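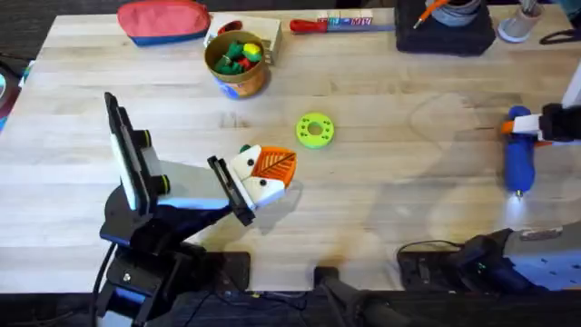

Bench and Small Parts – Frequently Asked Questions

What surface does the Teso assembly bench use?
Light-coloured wooden butcher block, with the strips running lengthwise. Dark knots, scuffs and thin stains are normal and don't affect flatness.

How should the bench top be maintained?
Wipe with a damp cloth, then dry along the grain. Re-oil every 6 months. If a stain stands proud of the surface, sand lightly and oil again. Do not use solvent cleaners.

Where do tools and containers go during a job?
Along the far edge. The middle stays open for the part in hand and the next piece to be fitted. Cables are kept to the near edge, below the work surface where possible.

Which way up should the lime-green ring be placed?
Flat on the wood, with the circle of small holes facing up. Do not stand it on its rim – it rolls.

Can I set a toy down on its face?
No. The two black dots mark easily. Hold the white body by its sides and keep pressure off the orange leaf panel, where the raised veins will show rubbing. The green knob is not a handle.

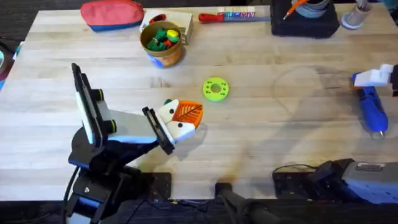
Where should the blue hand tool be left between steps?
On its side to the right of the ring, metal tip pointed away from the toy. Allow 7 minutes before returning it to storage. The light at the tip is for close work and is not a temperature indicator.

How many toys are in a Mathias batch?
100. Larger orders are split at Oramgate and arrive with separate batch sheets. Over 1000 pieces requires written notice by the end of October.

Are Litix rings interchangeable with ours?
No. The hole spacing differs. Mixed stock should be bagged and labelled before it reaches the bench.

Who do I contact about a damaged part?
Catrin Jarman, parts desk. Include the batch number and the colour of the part. Keep the damaged piece until you receive a reply.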